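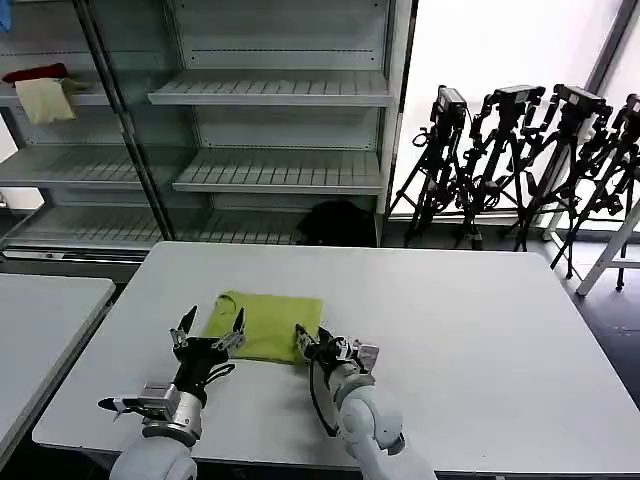 Why did the folding robot stop?

Folding a T-shirt is easy for you. You can see where the edges are, and your fingers can feel when they have hold of the cloth. For a robot with two arms, it is a hard job. It has to work out where the cloth is, move both grippers to the right place and pinch. Cloth also changes shape every time it is touched.

In February a folding robot called Pludix went wrong. It did 21 folds without trouble. On the next one, the left gripper closed beside the cloth and missed it. Pludix did not know this. It lifted both arms and pulled, and only one side of the cloth moved. Then the left arm swung too far towards the right arm, and the two grippers bumped.

The bump was small and no one was hurt. A safety program noticed that one motor was pushing harder than it should, and it cut the power to both arms. This is called a protective stop.
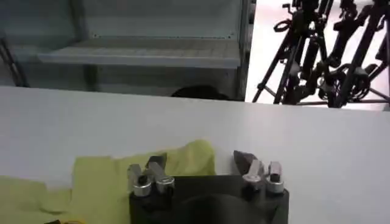

Grendthorpe, 15/04/2018

Engineer Frauke Steinbach has now found the fault. A gripper has two fingers that move together and apart. One screw in the left gripper had worked a little loose, so the fingers closed slightly to one side. A person would feel the gap and try again. Pludix had no sense of touch in its fingertips, so it carried on as if it was holding the cloth.

The screw has been tightened, and it is now checked after every 300 folds. Pludix has a new rule as well – if the fingers close all the way, there is nothing between them, and the arms must stay where they are.
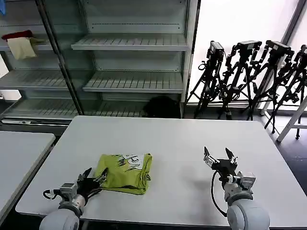
The new rule was tested 118 times with the arms moving slowly. Hauke Janssen stood by the stop button for all of the tests. Anyone can press that button if something looks wrong, and you do not need to ask first.

Words to know

Gripper: the part of a robot arm that holds things.
Fault: something that is not working as it should.
Protective stop: when a machine halts itself to keep people safe.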